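Textiles in Interior Use
Unit 4: Loose Covers and Cloths on Flat Furniture
Instructor: Sharada Iyengar
Revised 8/25/23

4.1 Scope
Unit 3 dealt with fitted upholstery. The present unit covers cloths that are laid on a table and held by their own weight. Read the Menon notes on plain and textured weaves before class.

4.2 Terms
Drop: the length of cloth hanging below the table edge, measured separately on each side.
Cell: the smallest repeating square in a grid weave.
Fringe: free yarn ends at the border, either knotted or left loose.
Fray: loss of crossing yarns at an unfinished edge.

4.3 Edge behavior
A cut edge with no hem sheds its outermost yarns first. The yarns that remain at right angles to the edge are then free to bend, and at a corner, where two frayed edges meet, they tend to gather in a tuft. A tuft may stand up or curl over the edge. Record it as a border condition and do not trim it before measuring. Open weaves fray faster than dense ones of the same fiber.

4.4 Color in small grids
When pale yarns of different hues are woven in small cells, the eye blends them at normal viewing distance. Pink, cream, and light orange together read as beige. Name the overall color first, then the yarn colors seen up close. Printed packaging in strong reds and oranges will make a cloth of this kind look paler — keep color judgments separate from whatever is lying on it.

4.5 Objects on the cloth
Flat boxes sit stable on a textured weave. A bottle on its side or a marker bears on a narrow line, and the grid adds some resistance to rolling. The effect depends on cell relief and is tested in Exercise 3.

4.6 Recording
For each table, note the weave, overall color, yarn colors, edge finish, and drop by side. Write "not seen" for any side hidden from view. 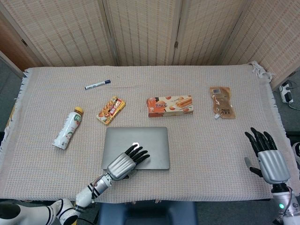 4.7 Reading for next time
Menon, section on hems and bindings, first half only. Bring a ruler and a hand lens.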